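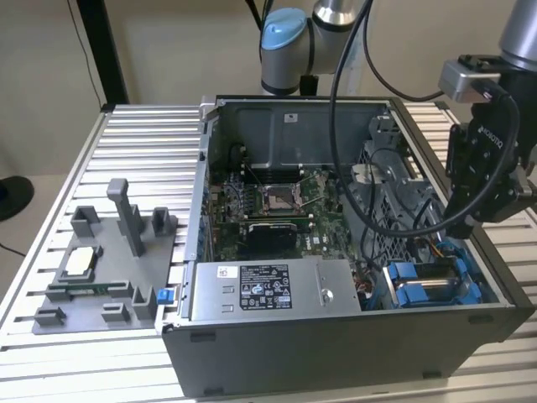 Two-arm bench cell, desktop refit
Pre-run safety and readiness checklist, with comments
Site: Sidport workshop, Bay 4
Filled in by: Ruwan Jayawardena
Second check: Anoma Khan
Month: February

Mark each line OK, FIX or N/A. A FIX in Part A or B means the cell stays off until it has been signed by two people. A FIX in Part C or D can be run with a note.

Part A. Power and stops

A1. Emergency stop on the operator side kills both arms. OK
A2. Emergency stop on the wall side kills both arms. OK
Comment (AK): Tested twice. The wall side button is stiff. It works, but a person with small hands would have to punch it. Ordered a replacement from Fontana.
A3. Desktop under refit is unplugged at the wall, lead removed and put in the tray. OK
Comment (RJ): Please keep putting the lead in the tray. Switching off at the power point doesn't count.
A4. Power supply left to stand before anyone reaches into the case. OK
A5. Controller boots with no stored faults. FIX, then OK
Comment (RJ): Old joint limit warning from the previous shift. Cleared, logged, did not come back.

Part B. Arms, grippers and cables

B1. Gripper fingers clean, no burrs, no loose screws. OK
B2. Camera housing tight on the wrist. OK
B3. Gripper force set to the low profile for chips and memory. OK
Comment (AK): The sheet used to say "low or medium". Medium is for drives. Crossed out.
B4. Arm cables clear of the work through the whole taught path. FIX
Comment (RJ): The long cable hangs in a loop across the open case. It clears the board at the start position and I don't like how low it gets when the wrist turns. A loop like that can drag a memory clip or catch the socket lever. A person would just push it aside with an elbow.
Comment (AK): Agree. Two more clips up the arm and shorten the loop. Run at slow speed only until it's done.
B5. Second arm has its own exclusion zone behind the case. OK
B6. Speed limit in teach mode confirmed at the controller. OK
B7. Nobody inside the marked floor line while the arms are live. OK

Part C. Work area and parts

C1. Tower on its side, side panel off, case pushed against both stops. OK
Comment (RJ): If it isn't hard up against the stops, every taught position is out. A person looks and adjusts. The cell only looks where we told it to.
C2. Fixture plate fastened to the table. OK
Comment (KHM): Checked all fasteners by hand. The printed plate is holding up better than I expected. No cracks.
C3. CPU sitting flat in its holder, corner mark matching the drawing. OK
C4. Memory module in its slot in the fixture, notch facing the right way. OK
C5. Socket lever and frame checked before the run, no bent pins or contacts. OK
Comment (KHM): Use the magnifier. I know it takes longer.
C6. Loose wiring around the drive bay tucked back. FIX, then OK
Comment (RJ): Pushed the bundle down by hand. This is the job I would most like the machine to take off us and it is the one it is furthest from doing.
C7. Tools, cups and phones off the table. OK
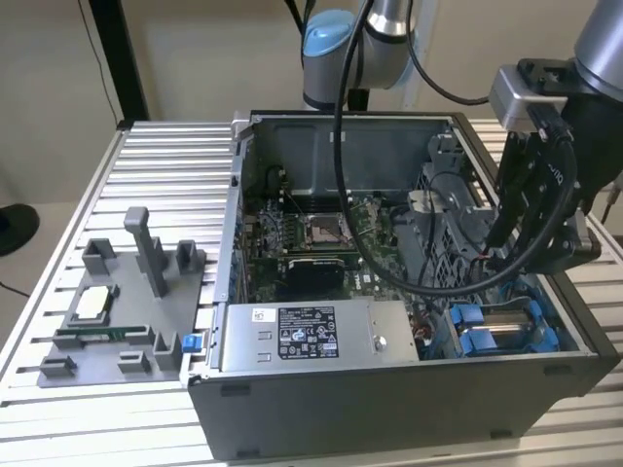

Part D. Task readiness, chore by chore

The Trostberg office asked for a plain yes or no on which refit jobs the cell can do without a hand nearby. We have kept it to what we logged at this bench. The log has 131 attempts in it across all tasks.

D1. Pick CPU from holder. YES
Comment (KD): Reliable when C3 is done properly. Bad picks in the log were all chips sitting crooked.

D2. Place CPU in socket. WITH SUPERVISION
Comment (KD): It gets there. The last millimetre is the trouble. A person feels the chip drop in and the arm has to work it out from force readings. I stop it if it presses for longer than 5 seconds.

D3. Close socket frame and lever. NO
Comment (KD): The lever wants a sideways nudge and then a firm push down. We do this one by hand every time.

D4. Fit memory module. WITH SUPERVISION
Comment (AK): Lines up well. Pushing it home flexes the board more than I would accept from an apprentice. Needs a support under the case or a better push sequence.

D5. Remove and refit expansion card. NO
Comment (RJ): The slot catch is hard to reach even with fingers. Not attempted with the cell this month.

D6. Slide drive sled out and back in. YES
Comment (KD): Best of the lot. Good handles, straight travel, a definite stop.

D7. Plug in power and data cables. NO
Comment (KHM): Soft things move when you touch them. Brasus lent us a connector tool for a trial and it helped with the big plug only.

D8. Refit side panel. NOT TESTED

Time per unit: Karthik does the chip and the memory by hand in 4 minutes, including the lever. The cell takes 20 for the same parts with one of us standing beside it. Running slow because of B4 accounts for a fair bit of that, so please don't quote the figure as final.

General comment (Reshma Motaung, floor lead): My answer to Trostberg is that it can do the carrying and the straight-line jobs, and that we still need a trained person at the bench for anything that clicks, bends or hangs. Nobody's roster changes on the strength of this sheet. I would sooner see the cable fixed and the memory support made than another new task added.

Open actions

B4 cable clips and shorter loop: Ruwan
A2 replacement button: Anoma, waiting on delivery
D4 support under the case: Khrystyna-Mariia, drawing started
D2 stop time written into the program so it doesn't depend on the operator: Karthik
D8 first test of the side panel: on hold until B4 is closed

Cell released for slow speed running only, operator present.

Signed: R. Jayawardena, A. Khan
Copy to: R. Motaung. Paper copy stays in the sleeve on the controller door.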